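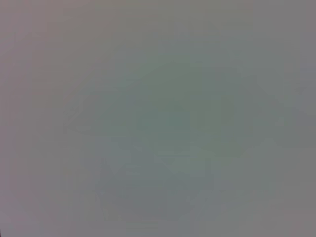

회색에 초록이 살짝 도는, 요즘 우리 집 서랍 정리의 색감

2026-07-02

장마철만 되면 꼭 서랍을 뒤집게 된다. 밖에 나가기는 싫고, 집에 있으면 눅눅한 냄새가 신경 쓰이고, 그러다 보면 어느새 바닥에 앉아서 옷장 맨 아래 칸을 빼고 있는 나를 발견한다. 올해는 지퍼백으로 다 해결해 보기로 마음먹었다. 예쁜 수납 상자도 한때는 모았는데 (Skadlow 패브릭 박스, 아직도 할부의 기억이 생생하다) 속이 안 보이니까 결국 뭘 넣었는지 잊어버리고 같은 걸 또 사게 되더라. 작년 10월에는 똑같은 회색 목도리를 두 번째로 사 왔다. 색까지 똑같았다. 집에 와서 가격표 떼다가 알았다.

그래서 이번에 산 게 Wovley 대형 지퍼백이다. 한 묶음에 11장 들어 있는데 왜 하필 11장인지는 모르겠고, 아무튼 두 묶음을 샀다. 처음 꺼냈을 때는 비닐 냄새가 좀 나서 베란다 쪽에 하루 걸어 뒀다. 다음 날엔 괜찮아졌다!

제일 먼저 한 건 겨울 니트. 니트는 그냥 접어서 넣으면 가운데만 불룩해지고 양옆은 텅 비어서 서랍에 두 장만 넣어도 꽉 찬다. 소매를 뒤로 접고 몸판을 반으로만 접어서 넓게 깔듯이 넣어야 한다. 그다음 지퍼를 손가락 두 개 들어갈 만큼만 남기고 닫은 다음, 바닥에 놓고 아래쪽부터 팔뚝으로 쭉 밀면 공기가 푸시식 빠진다. 나는 이 소리가 너무 좋아서 남편 양말까지 넣고 밀어 봤다. (양말은 굳이 그럴 필요 없다.)
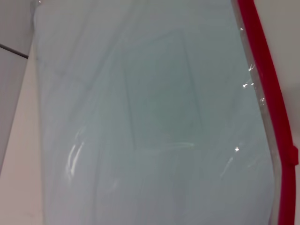 그리고 투명 비닐은 한 번 구겨지면 그 주름이 꽤 오래 간다. 처음엔 그게 거슬려서 손바닥으로 계속 문질렀는데, 옷을 채우면 어차피 팽팽해지니까 그냥 놔두기로 했다. 빈 채로 보관할 때만 조심하면 된다. 나는 두꺼운 잡지 사이에 끼워 두는데, 그렇게 며칠 지나면 꺼내 쓰기 훨씬 편하다. 급할 땐 책상 모서리에 대고 한 번 쓱 당겨 줘도 되는데 너무 세게 당기면 늘어난다. 한 장 그렇게 보냈다.

지퍼에 색이 들어간 걸 고른 건 정말 잘한 일이다. 예전에 쓰던 건 지퍼까지 투명해서 어디가 입구인지 매번 더듬었는데, 빨간 줄이 쫙 있으니까 서랍을 열자마자 방향이 보인다. 다 같은 쪽으로 맞춰 세워 두면 기분까지 좋아진다. 이게 뭐라고. Guérin 지퍼백도 하나 써 봤는데 두께는 그쪽이 더 도톰하고 촉감도 좋다. 대신 지퍼가 뻑뻑해서 손톱이 긴 사람은 짜증 날 것 같다. 나는 손톱이 짧은데도 짜증이 났다.

니트 다음엔 침구로 넘어갔다. 얇은 이불은 대형 한 장에 들어가긴 하는데 지퍼 잠글 때 무릎까지 써야 한다. 이건 그냥 원래 쓰던 Lotura 이불 가방으로 돌려보냈다. 베갯잇이랑 매트리스 커버는 지퍼백이 딱이다. 세트끼리 묶어서 한 봉지에 넣어 두니까 이불 갈 때 베갯잇 한 짝 찾으러 다니는 일이 없어졌다. 진작 이럴걸.

라벨은 고민하다가 안 붙였다. 속이 다 보이는데 굳이 싶기도 하고, 예전에 붙인 스티커가 여름에 녹아서 끈적끈적해졌던 기억도 있고. 대신 메모지 한 장에 날짜를 적어서 봉지 안에 넣었다. 글씨가 바깥을 보게 넣으면 된다.

지난번 글에 비슷한 질문이 몇 번 올라왔길래 하나만 옮겨 적어 본다.

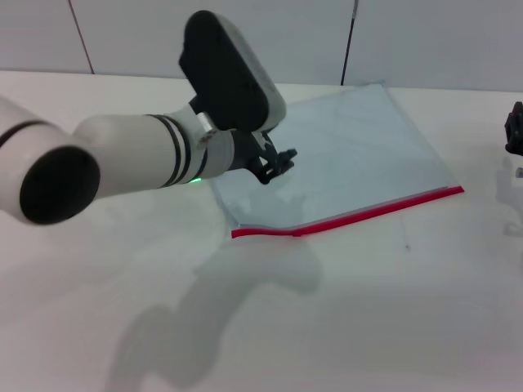
지퍼백에 옷을 오래 넣어 두면 냄새가 나지 않나요?

넣기 전에 얼마나 잘 말렸는지가 제일 중요해요. 저는 세탁하고 하루를 더 널어 뒀다가 넣고, 습도계가 60 밑으로 내려간 날에만 봉지를 닫아요. 작은 제습제도 하나씩 같이 넣고요. 가죽이나 모피는 저도 비닐에 안 넣고 그냥 걸어 둡니다.

사실 오늘은 습도계가 64라서 남은 니트 세 벌은 아직 의자에 걸쳐 있다. 며칠째 저러고 있으니까 의자가 옷장이 된 것 같다. 비 그치면 마저 하고, 다음엔 현관 쪽 잡동사니 서랍을 뒤집을 생각이다. 거기는 건전지랑 우산 커버랑 정체 모를 나사들이 다 섞여 있어서 작은 사이즈 지퍼백을 더 사야 할 것 같은데, 중형이랑 소형 중에 뭘 살지는 아직 못 정했다. 써 보신 분 있으면 댓글로 좀 알려 주세요~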